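Mon 26 September

Larnby ghost stories come back in print after a long silence

81 shares | 5 comments

A collection of ghost stories which was almost impossible to find for many years will be published again this autumn. The small press Cluvis, from Jellivport, has announced the new edition of "The Larnby Lamps", a book of supernatural tales by the author who signed only as M. Lysenko. The paperback and the e-book will go on sale on the same day in the last week of October, in time for Halloween.

The book was first printed 90 years ago, in a small edition paid for by the author. It was sold mostly by mail and in two shops in Jellivport. It was never reprinted in full. Three of the stories appeared later in paperback anthologies, and it is from these anthologies that most readers know the name Lysenko. The best known of them, "The Toll Keeper's Supper", is about a man who must set one more plate each evening and does not know for whom.

The new edition was prepared by Vitalii Prokopenko, who worked on the text for more than four years. He compared the printed book with typed pages that were given to the Jellivport town library by the author's family. The differences are sometimes large. In the printed version of "A Candle for the Ferry" the last two pages are missing completely, and the story stops when the boat is still on the water. In the typed pages the boat arrives.

"I read this story first when I was fifteen and I thought the open ending was very modern and very brave," said Prokopenko. "Then I found the two pages in the library folder and I had to sit down. The real ending is quieter, but for me it is much worse. I will not tell what is on the shore."

Both endings will be in the book. The short one stays in its usual place, and the longer one is given in the appendix, so the reader can decide. The volume has more than 200 pages and contains all the tales of the first edition, one story that was never published before, and an introduction by the editor. There are also notes, but Prokopenko has kept them short and put them at the back, where they do not disturb.

The unpublished story is called "Wet Stairs". It was probably written last of all, in the month of May, if the pencil note on its first page is correct. It takes place in a boarding house by the harbor in winter, and it is told by the owner, who is a sensible woman and does not believe in anything. According to the editor it is the only story of Lysenko with jokes in it.

Larnby, the village of the title, does not exist on any map. The author placed it somewhere on the coast north of Jellivport, with a church, a lime kiln and a road which in the stories is always longer on the way home. Readers have tried to find the real model for it, and every few years a letter on this question comes to the local newspaper. Prokopenko gives his own opinion in the introduction – he thinks it is two villages mixed together – but he says he does not expect to finish the discussion.

Cluvis is known to the readers of weird fiction for its series of little black paperbacks, mostly forgotten authors from between the wars. The press is run by Taras Boiko, who also makes the covers. For the Lysenko book he has drawn a row of street lamps on a dark green background, with one lamp not burning. He says that the earlier idea was a face in a window, but he had already seen too many faces in windows.

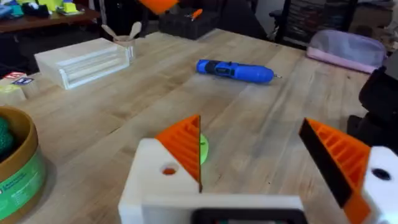 Light wood and bright orange. Photo: Taras Boiko

"We don't print big numbers, and we don't need to," said Boiko. "The people who like this kind of story are patient. Some of them have written to me about Lysenko every autumn, and I always answered 'next year'. This time I could answer with a date."

There will be also a signed hardcover with a ribbon and a folded map of Larnby, drawn from the descriptions in the stories. The map was made by the editor himself and he admits that the lime kiln gave him trouble, as it stands on different sides of the road in two of the tales. Orders for the hardcover are taken only on the website of the press. The paperback can be ordered in every bookshop.

An evening of reading is planned in the Jellivport town library on the day of the publication. Prokopenko will read "The Toll Keeper's Supper" in full, which takes a little less than one hour, and the typed pages will be shown in a glass case. Entrance is free, but the reading room is small and it is better to reserve a chair at the front desk. An audio recording of the evening will be put online later, if the sound is good enough.

If the book finds its readers, Cluvis would like to follow it with the letters of Lysenko to the magazine editors of the time, most of whom had refused the stories. Boiko has read them and calls them "polite for the first page only".

5 comments

nightferry
Finally!! I have the old anthology with Toll Keeper's Supper and it is falling apart, I keep it with a rubber band. Will order the hardcover tonight.

Old Marrow
Is the e-book going to be available outside the usual big store? I read on a different device and the last Cluvis title took months to arrive there.

hollis_b
I'm not sure how I feel about the second ending of A Candle for the Ferry. The cut one has been perfect for me since college. I suppose I can just not turn to the appendix, but of course I will turn to the appendix.

Pia
My grandmother always said Larnby was based on the place where the cannery used to be, and she would not walk there after dark. So that makes three villages, Mr. Prokopenko.

tallow
@Old Marrow I asked them the same by e-mail and they said you can buy the file directly from their site this time.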